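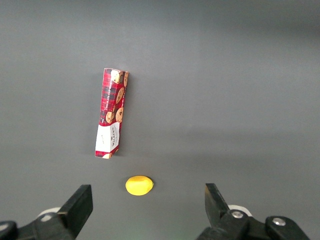

Can a machine put away the groceries yet? Under supervision, and with a short list of items, it can do part of the job; an ordinary kitchen on an ordinary evening is still beyond it.

The Provthorpe office for household automation is posting a short thread today, 2019-11-19, on where this work stands. It is written for members of the public who have asked us when they may expect help at home.

Tabletop pickup is the first chore we look at. A lemon shape and a box of Walkers chocolate chip cookies make different demands on the same two fingers. One is small and round. The other is long and narrow, and has to be taken across its width.

Boxes in real homes have creases and dents. A person adjusts without thinking about it. A machine must judge how hard to press on cardboard that may give way, and it often judges wrong.

In September our Donia trials covered 200 pickup attempts on mixed grocery items. The arm completed 165 of them. Most of the failures were slips on rounded items -- the arm closed, lifted, and came up with nothing.

Gadisa Negash, who leads the trials, asks that this figure be read with care. The items were set apart from one another on a plain surface. A full shopping bag, with things stacked and leaning, was not part of the test.

Speed remains a concern. A single item can take up to 5 minutes when the arm has to look again and plan a new approach. Households that took part in our interviews told us they would not wait that long for one lemon.

Shop floors are further along. At the Voß packing site, cartons arrive in known sizes and at a known height. The staff there still handle loose produce by hand, and the site has no present plan to change this.

Sabine Rieger has reviewed the Plurnis log, which now holds 3,739 entries from home and shop tasks. Her summary is that grasping has improved faster than placing. Setting an item down upright on a crowded shelf is the weaker skill by a wide margin.

Our current advice to residents is unchanged. We do not recommend buying a general-purpose household arm at this time. Single-task machines, such as floor cleaners, should be judged on their own record.

Questions on the Donia trials may be sent as replies to this thread. The next set of results will cover shelves and drawers -- bags will follow when the shelf work is complete.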